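Pont d'Etumdale

Le pont d'Etumdale est un ouvrage ferroviaire à cinq arches franchissant la rivière du même nom, en contrebas du bourg de Brernotcombe. Il doit sa célébrité au rôle remarquable qu'il joua pendant l'évacuation de la vallée, lorsque 3000 civils le traversèrent à pied, de nuit, alors que la ligne était déjà coupée plus au sud.

Le siège

Dès le début du mois de juin, la garnison du fort Gatchalian se retrouva isolée sur la rive gauche. Elle ne comptait que 38 hommes, et pourtant elle tint le passage pendant 19 jours — un exploit que les habitants racontent encore avec une fierté communicative !

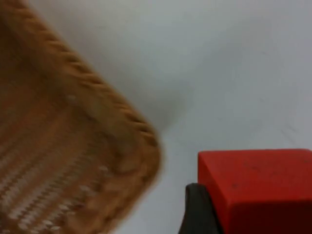

Les assaillants tentèrent à plusieurs reprises de miner la pile centrale. Celle-ci résista, et les traces des charges se lisent toujours dans la maçonnerie, côté amont. Le cessez-le-feu fut signé à la gare de Wornovetti, dont la belle salle des guichets abrite désormais les archives du siège.

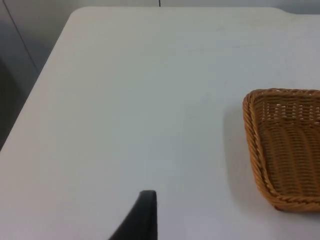

Kenneth Policarpio

Mémoire et restauration

Classé après la guerre, le pont a retrouvé ses parapets d'origine grâce à un chantier passionnant, mené sans interrompre le trafic. Une passerelle piétonne longe maintenant la voie et offre une vue superbe sur le fort. Chaque année, une marche nocturne reprend le trajet des évacués, de la gare jusqu'à l'église de Brernotcombe.

Dernière mise à jour : 17 août 2026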